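Wedding guest dress code: is a clip-on bow tie okay?

marlow_k
Cousin's wedding is in September at the Sokol hall in Brasuvport. Invitation says black tie. I own a dark suit and no tuxedo. Rental from Plolletti is $300 with shoes, and they throw in a pre-tied bow. My uncle says pre-tied looks cheap and I should learn to tie one. I have never tied one in my life. Is it worth the trouble?

dstreet
Rent the tux, take the pre-tied bow, spend the time on something else. I've been to four of these and could not tell you what was on anyone's neck.

oldcollar
Disagree. A self-tie sits a little uneven and that is the point of it. Pre-tied ones are too flat. You have months. Practice ten minutes a night for a week.

The steps I use: drape it with one end longer, cross the long end over, bring it up through the neck loop. Fold the short end into the bow shape. Drop the long end over the front, fold it, push it through behind. Tighten by pulling the folded parts, then the flat ends.

marlow_k
I got as far as "push it through behind" and lost it. Borrowed a black one from my brother. 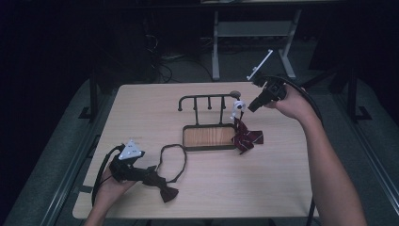 Re: Practice without a mirror

oldcollar
Tie it around your thigh just above the knee. Your leg is close to the size of your neck and you can see both hands. Move to the mirror after that.

dstreet
Or pay nothing extra and clip it on. He is a guest, he isn't in the wedding party.

Kvido Bednárik
I worked the counter at a formalwear shop in Cimulmont for six years. Most people took the pre-tied and nobody sent one back. If you do go self-tie, get one with a sized neck strap and set it to your collar first. Most bad knots I saw were a strap set too long.

oldcollar
Fair on the strap. I still say pre-tied looks flat.

marlow_k
Strap was set two inches too long. Tried it on my leg and got something close to a bow. I'll rent the tux either way and bring the pre-tied as a backup.

Comments (3)

jeansandtie: The thigh thing works. Wish I'd known before prom.

R. from Brasuvport: Sokol hall gets hot at night even in September. Skip the wool jacket if they offer a lighter one.

pk705: $300 seems high. Ask if it's less without shoes.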